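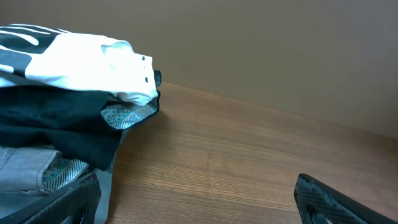
Karthikeyan Rai

Clilov is recruiting a software engineer for Tam, our planning and control stack for garment handling. The post is based at Emembridge, 38 hours a week, starting in February.

You will maintain the grasp planner (C++, Python on top), the wrist-camera segmentation and the replay tool. The present planner picks a grasp point from a single view and replans every 5 seconds at most. We want it to replan while the fingers are closing. 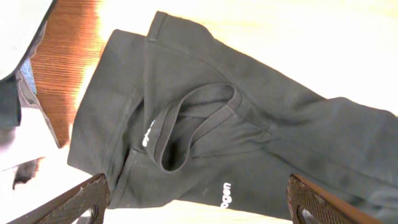 Wrist view, black garment with open waistband loop.

Waistbands, linings and folded edges are where segmentation fails most often. Our labelled set holds 2,230 grasps, and extending it is part of the job. You will report to Hui-mei Chu. 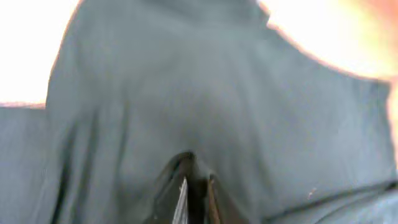 Required: 2 years of work on real-time control or perception, sound C++, and experience of debugging from logs. Knowledge of cloth simulation is useful.

Send a CV and a code sample to Tin-yau Wei at the Emembridge office. Interviews include a short exercise in the replay tool.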